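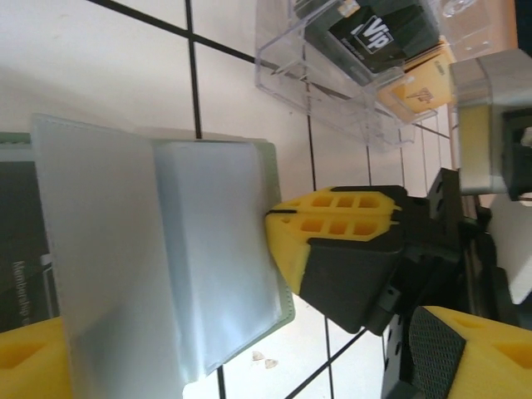 Hekilum has begun a new round of demonstration gathering at its Preltton centre, with staff guiding robot arms through the handling of cards, sleeves and small display boxes. The recordings will be used to train Cistard, the organisation's learning system for light counter and mailroom work.

The program opened in June and has so far produced 581 recorded demonstrations. Each one is made by an operator who moves the arms remotely from a nearby desk, while cameras on the wrists store what the grippers face at every moment. Sessions are limited to 15 minutes, after which operators change places.

Myroslav Pylypenko, who leads the gathering program, said thin and flexible items had been chosen on the advice of the training team. "A frosted plastic card holder bends, slides and catches the light, and the system has seen very little of that," he said. "We would like it to learn from people who have already worked out how to approach the edge."

Twelve operators have been trained for the work. They are asked to keep unsuccessful attempts in the record and to label them as such - a change from the previous round, when those attempts were deleted at the end of each shift. Card positions are also altered between demonstrations, and holders may be placed at any angle on the tiled work surface.

Labelling is being carried out by Baek, which checks the start and finish of every recording before it is passed to the training team. A first group of 200 demonstrations has been returned and accepted.

Hekilum said the next stage would cover envelopes and folded paper forms. Applications for further operator positions at the Preltton centre remain open.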